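3.2 Building and first trials

We built the hand-held gripper in Naltach, a shared workshop, and a good part of the fun was seeing how little it takes to get a working tool. The two fingers carry ridged purple pads and sit on white mounting plates, which are screwed on so that a finger can be swapped in a few minutes. A camera looks out over both fingers, and we kept the wide lens from the Hulora design. Trials were run on an ordinary wooden table in a hallway.

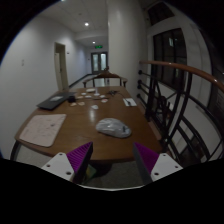
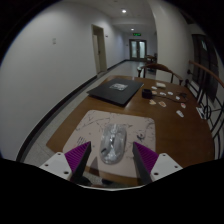
Figure 6. Views from the gripper camera over the trial table. The bagged computer mouse is in view in both.

The bagged mouse quickly became our favorite test object! A clear plastic bag crinkles and throws bright highlights, so the outline of the thing inside is hard to pick out, and the film can slide over the shell when the fingers close. We recorded 217 demonstrations with it, out of 300 in the full set — far more than we had planned.

Both fingertips stay in view while the gripper is open, which made it easy for a new user to judge the approach. We are really pleased with this part of the build. The pads changed the most between versions, and the ridge spacing we settled on comes from the second Mosquera print.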